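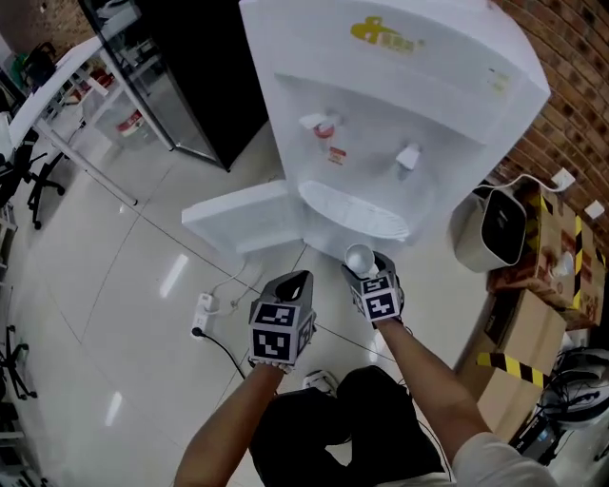

Figura 4. Las dos pinzas de mano frente al dispensador de agua, vistas desde la cámara de cabeza. Cada una lleva su cubo de marcadores fiduciales.

4.2. Montaje de las pinzas y tarea del dispensador

Las dos pinzas se montaron en Brornska, un taller compartido en el que los autores disponen de un banco y de acceso a las impresoras 3D por turnos. El diseño de partida fue el de Firnetti, publicado por Hooman Salehi, al que se le cambiaron la carcasa, el soporte de la cámara y la fijación del cubo. En la versión original el cubo se atornillaba directamente al mango y quedaba tapado por el antebrazo cuando el operador se inclinaba hacia delante. En la nuestra va más alto y la cámara de cabeza lo pierde menos veces.

Las caras del cubo se imprimieron en papel mate adhesivo. Una primera tirada en papel satinado daba detecciones falsas bajo los tubos fluorescentes, sobre todo cuando la pinza se movía cerca del suelo de baldosa, que refleja bastante luz. Con el papel mate se repitió la calibración y no hubo que tocar los umbrales del detector. El software de seguimiento es Trekenance, con los parámetros por defecto salvo el tiempo de exposición. 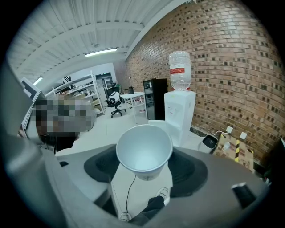
El objeto manipulado fue un vaso de papel. Se descartó el vaso de plástico rígido porque toleraba cualquier fuerza de cierre y no permitía distinguir un buen agarre de uno malo. El de papel se abolla enseguida si el operador aprieta de más, y el borde enrollado sirve de referencia para juzgar en vídeo si la boca sigue redonda. Se usaron las almohadillas negras de superficie acanalada y, por otro lado, un dedo blanco de perfil plano y anguloso, impreso en el propio taller. El dedo blanco se rediseñó 2 veces: la primera pieza se partió por la base y la segunda rozaba con el hueco de la carcasa al cerrar.

La tarea tenía dos partes que se grabaron por separado. En la primera, el operador llevaba el vaso hasta la zona de los grifos y lo retiraba en vertical. En la segunda trabajaba con la puerta inferior del dispensador abierta y acercaba el vaso al hueco del armario. Esta segunda parte se añadió a propuesta de Azadeh Zamani, con el fin de tener secuencias en las que el fondo de la imagen fuera blanco casi por completo y el vaso contrastara poco con él.

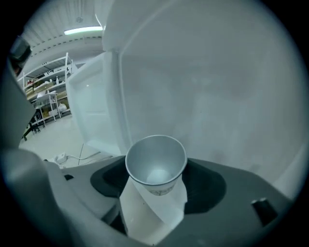

Figura 5. Vaso de papel sobre el dedo blanco, visto desde la cámara de la pinza. Detrás, el dispensador con la puerta abierta.

El contraste bajo resultó ser un problema menor de lo previsto. La mayor parte de los fallos de segmentación se produjo en la primera parte de la tarea, con el muro de ladrillo al fondo, que la lente de gran angular curva hacia el borde de la imagen. Pejman Heydari revisó a mano las secuencias dudosas y corrigió las máscaras.

Se grabaron 208 demostraciones, de las que se descartaron 25 por pérdida prolongada del cubo o por desfase entre las cámaras. El reloj común lo daba la placa Kordestani, conectada por cable. Los cables quedaron por el suelo durante todas las sesiones y limitaban el giro del operador hacia la derecha, una restricción que se nota en las trayectorias: casi todas las aproximaciones al dispensador son frontales.

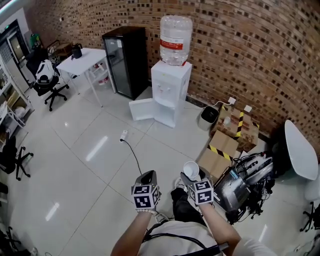
Figura 6. Vista de cabeza con el vaso sujeto en la pinza derecha y la puerta inferior del dispensador abierta.

La apertura de los dedos se registró con un potenciómetro por pinza. Tras 3,000 ciclos de apertura y cierre en el banco, la lectura en reposo se había desplazado en la pinza izquierda y hubo que volver a ponerla a cero; la derecha no mostró cambios. Firouzeh Mazandarani atribuye la deriva al tornillo de presión del eje, que en la pinza izquierda se había montado sin fijador. El despiece y los archivos de impresión corregidos se recogen en el apéndice B.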